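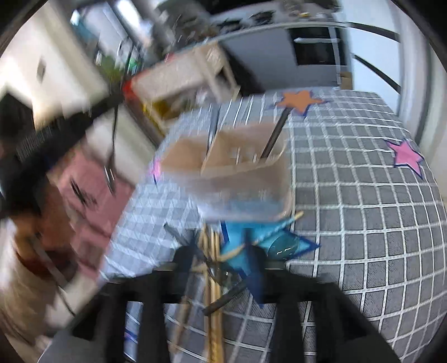 Thin wooden sticks and an open, divided cardboard box on a grey grid-print cloth.

Dirkex Utensil Drying Cabinet, Benchtop
Manufactured by Cantero Catering Equipment
Page revised 14 Apr 2025

Overview

The Dirkex is a benchtop drying cabinet for wooden and bamboo utensils: reusable chopsticks, skewers, spoons, spatulas and rice paddles. It is intended for cafés, takeaway kitchens, school canteens, aged care kitchens and cooking classrooms where timber utensils are washed in batches and have to be dry before they are put away.

Timber comes out of a dishwasher with water held in the grain. A stainless fork will flash dry on the rack; a chopstick will not. Utensils that go into a closed drawer or a deep jar while the core is still damp discolour at the tip first, and the grain lifts within a few weeks of daily use. The cabinet moves filtered warm air along the length of each utensil at a low, constant speed until the load is dry, then drops to a holding mode until the door is opened.

The cabinet is not a steriliser. It does not replace the wash and sanitise step required by your food safety program, and utensils must be clean before loading.

Construction

The body is folded stainless steel with a brushed finish. The door is a single pane of toughened glass in a stainless surround, hinged on the left as supplied and reversible on site with the hinge kit in the accessories bag. The door seal is a push-fit silicone profile and can be removed for cleaning without tools.

Air enters through a washable mesh filter at the rear, passes over a sheathed element and is distributed through a slotted base plate. Exhaust leaves through a louvre at the top front. Leave the louvre clear at all times. A cabinet with a blocked louvre will continue to run, but the humidity reading will not fall and the cycle will not end.

The empty weight is 14 kg without trays. Four adjustable feet are fitted. The cabinet may be placed on a bench, a trolley with locking castors, or the Cantero wall shelf (sold separately). Do not stand it on a cloth, mat or anything else that can be drawn into the base intake.

Trays and capacity

Two upright trays are supplied. Each is a wire frame with a removable perforated insert that holds utensils vertically and keeps them from bunching. Total capacity with both trays fitted is 175 pairs of standard chopsticks. Square-section chopsticks pack more tightly than round ones and should be loaded more loosely than the insert allows, or the faces in contact will stay damp.

For spoons, paddles and other wide items, remove the inserts and lay the utensils flat on the wire in a single layer. Bowls of spoons face down. A flat shelf tray is available for kitchens that dry mostly wide items.

Skewers can be dried in the upright trays if they are longer than the insert is deep. Short cocktail skewers fall through and should not be used with this cabinet.

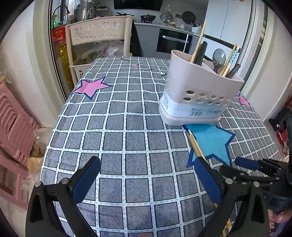 Wooden chopsticks on a grey tablecloth with pink and light blue stars.

Controls

The control panel has a power switch, a rotary temperature selector and a cycle button. There is no app and no wireless module. The display shows set temperature, air temperature and status in turn.

Maximum air temperature is 80 °C. This setting is for uncoated bamboo only. Uncoated hardwood should be dried on the middle setting. Lacquered, oiled or painted utensils should be dried on the lowest setting, or left to air dry if the maker of the utensil advises against heat. Lacquer that has been overheated goes cloudy and cannot be recovered by polishing.

Cycle length is set by the humidity sensor in the exhaust path, so it varies with the load, the timber and the room. A manual timer is provided for kitchens that prefer a fixed cycle. The timer overrides the sensor, and the display shows a clock symbol while it does.

Opening the door pauses the fan and element. Closing it resumes the cycle from the point where it stopped. If the door is left open for an extended period the cabinet sounds a tone and cancels the cycle.

Electrical and installation

The cabinet is supplied for Australian and New Zealand single-phase supply with a moulded lead and a standard three-pin plug. No hard wiring is needed. It should have its own outlet; do not run it from a power board shared with an urn, toaster or other heating appliance.

Allow clearance at the rear for the filter to be pulled out, and clearance above for exhaust air. In a fitted joinery recess the exhaust has to be able to reach the room. Condensation on the underside of an overhead cupboard means the clearance is insufficient.

The cabinet is for indoor use. It is not suitable for food trucks or market stalls unless the supply is regulated and the unit is restrained in transit. Remove the trays before moving it.

Cleaning and maintenance

Daily: wipe the door, seal and base plate with a damp cloth and neutral detergent. Empty the drip channel if there is water in it. Some water in the channel after the first load of the day is normal.

Weekly: remove the rear filter, rinse it from the clean side, shake it out and refit it dry. Wash trays and inserts in the dishwasher. Inserts go on the top rack.

Yearly: have the lead, plug and earth continuity checked by a licensed electrician or an equipment tester, along with the other portable appliances on the site. The humidity sensor should be checked against a reference at the same visit. It is a plug-in part, and the replacement procedure is in the service manual.

Do not use chlorinated cleaners, scourers or oven spray on any part of the cabinet. Do not hose it down.

Storage after drying

Dried utensils pick up moisture again if they are stored badly. Use an open-topped holder with drainage or a ventilated drawer. Keep holders away from the sink splash zone and the dishwasher vent. Cardboard holders are acceptable for front-of-house display of dry utensils but should be replaced once the base softens or stains, and they should never be loaded with anything straight from the wash.

Rotate stock. Kitchens tend to refill a holder from the top and serve from the top, and the utensils at the bottom or back can sit for weeks. Empty the holder completely at each wash-up and put returned stock in first.

Withdraw any utensil with a split, a raised splinter, a black tip or an odour. Light sanding will take off raised grain on uncoated timber. It will not fix a split.

Compatible accessories

Javov flat shelf tray. Replaces one upright tray. Stainless wire.
Javov fine insert. Closer perforations, for slim-tipped chopsticks.
Vorero rear filter, replacement. Supplied singly.
Vorero door seal, replacement. Supplied as one length, cut to fit.
Cantero wall shelf. Fixings for masonry are included; fixings for plasterboard are not, and the shelf must be fixed to studs.

Trays from the earlier Cantero countertop model are the same width but sit lower on the runners. They will go in but they block the front slots of the base plate. Do not use them.

Warranty

The cabinet carries a 2 year parts and labour warranty from the date of delivery. The warranty covers the element, fan, sensor, control board and door hinges. Filters, seals and inserts are consumables. Glass is covered for manufacturing faults only. Damage from chlorinated cleaners is excluded.

This warranty is in addition to your rights under the Australian Consumer Law.

Servicing in metropolitan areas is on site. Regional customers can choose between a swap unit by courier and a self-fit part with telephone support. Keep the carton and foam until the cabinet has been commissioned; freight damage has to be reported with the original packaging available for inspection.

Ordering and technical enquiries

Order through your catering equipment dealer. State the door hand if you would like it changed before dispatch, and list any extra trays on the same order so they travel in the one carton.

Questions about utensil types, temperature settings or installation clearances should be addressed to Milagros Manzano, technical sales. Please include the serial number from the plate behind the filter if the enquiry concerns a cabinet already in use.

Documents available on request: installation sheet, service manual, spare parts diagram, cleaning chart for wall display.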